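Wallpaper Conservation Assistant (part-time, fixed term)

Givenholm Historic Interiors
Posted 09/09/2024
Reference: 939

Givenholm Historic Interiors is recruiting a conservation assistant to work on its collection of printed wallpapers. The post is fixed term and runs through the end of May. It reports to Bronisława Wysocka, Head of Paper Conservation.

Background

The collection covers domestic and commercial wallpapers from 1862 onward and holds more than 939 catalogued lengths, along with sample books, printing rollers and trade cards. The core of it came from the Pawłowska bequest. A later deposit, the Susard papers, has been surveyed but not treated. The assistant will work mainly on the Susard material, which includes block prints, machine prints and a run of modern vinyl-coated patterns. Large-scale florals on dark grounds make up a good part of the modern section and are recorded by motif, ground color and repeat.

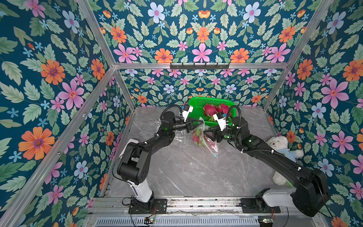
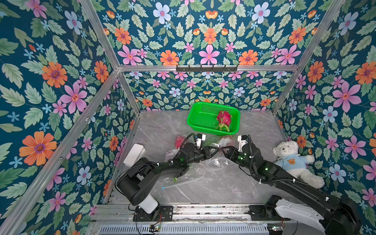 Orange, pink and blue florals on deep teal

Duties

Surface cleaning of flat and rolled lengths using dry methods.
Measuring pattern repeats and recording match type (straight, half-drop or random).
Color notation under controlled light.
Minor tear repair with Japanese tissue and wheat starch paste, under supervision.
Rehousing of rolls on acid-free cores.
Entering condition reports in Hitow, the in-house collections database. Training is given in the first month.
Assisting Léonie Hamel with loan preparation, including facing, packing and courier paperwork.

Requirements

Applicants must have a degree or diploma in paper conservation, or equivalent bench experience. They must be able to show two treatment records completed in their own hand. Accurate written English is required. Knowledge of distemper and early oil-bound inks is useful – it will be tested at interview only if claimed in the application.

The work involves standing at a bench and lifting rolls from low shelving. Some Susard lengths have tested positive for arsenic-based green pigment, so glove and mask use is mandatory in the treatment room. Respirator fit testing is provided.

Hours and pay

Three days a week, with the pattern of days agreed on appointment. Pay is at grade 2 of the Givenholm technical scale. Travel between the store and the studio is reimbursed. Relocation costs are not.

How to apply

Send a resume, the treatment records and a cover letter of no more than 2 pages to the personnel office, quoting the reference above. Treatment records should include before and after photographs with a color target. Portfolios sent by mail will be returned only if return postage is enclosed. Shortlisted applicants will be asked to complete a short bench test on modern paper.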